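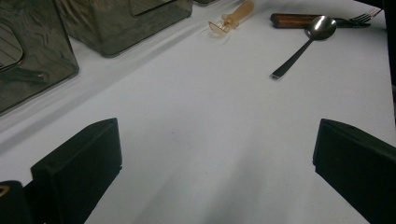
Grureck handheld kit, trial unit, notes

Second stretch with the Grureck on the table. First one went on charging, pairing and reading the quick guide, so call this the real start. We have the unit until the end of the month and then either buy it or send it back.

For anyone picking this up cold: Grureck sells the gripper with the camera mount on it, a spare set of pads, and a year of the Nilley upload service. You move the thing by hand, it records, Nilley sorts the recordings into episodes and returns them in the format our arm wants. Quote is $4000 for the kit, or $3000 without Nilley. Willems has a rental offer too but they have not sent a price.

Setup: white cover on the table, smoky plastic boxes along the far side, cutlery and small tools in the open area. Task is pick up one item, put it in a box, back off, open fully. Lights on the normal setting. Left the blinds alone.

What I noticed so far:

Trigger pull is long. Fine for a spoon. With thin handles I close too far before I feel anything and the pads pinch the cloth along with the item. Try coming in higher.

Flat cutlery is harder than the round handles. Best approach is across the handle near the end. Going in along the handle just pushes it away.

Recording light is on the palm side where the person holding it can't see it. Lost 4 takes to this before I started checking.

Weight is OK for ten minutes, then the wrist complains. Switch hands or switch people.

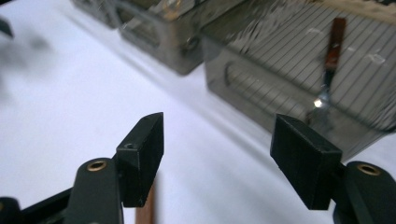

Jivura annex, July

Moved everything over to the annex after lunch, same cover, same boxes. More space to walk around the table and fewer people passing through.

27 takes kept in total. Uploaded as one batch at 2:40, Nilley had it split by 3:15. Episode cuts look right except where I paused over the item before closing. It reads the pause as an end and starts a new episode. There is a slider for this under batch settings, default is short. Set it longer and rerun before judging.

The tinted boxes are a problem for the depth estimate. Walls come back with holes in them, and in a few takes the box floor ends up below the table. Support page says "avoid reflective or transparent items" and leaves it there. We can't avoid them, half of what we handle is in bins like that. Wrote to support, asked whether matte tape on the rims is enough. No answer yet.

Pads: the screws go in from the top and you can swap a pair with the driver in the kit. Did not need to. The manual gives no torque value, so finger tight plus a bit.

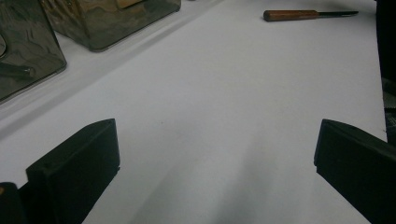 Fingers open, wood-handled tool at the far side, tinted containers on the left.

Tool pickups went better than cutlery. The round grip settles between the pads and stays put on the way over. Release is less good. If I open quickly the handle rolls, and twice it ended up against the side of the box. Opening slowly fixes it but makes the takes longer.

Left to do before we decide:
- rerun the batch with the longer pause setting
- tape on one box, leave the other plain, compare depth
- second person does the same task with no coaching
- ask Grureck what Nilley costs after the first year
- chase Willems for the rental price

Leaning toward the version without Nilley if our own script can do the splitting. Need to check that the raw files open without an account. The export page hints that they do.

Charger is in the top drawer, unit is at two bars.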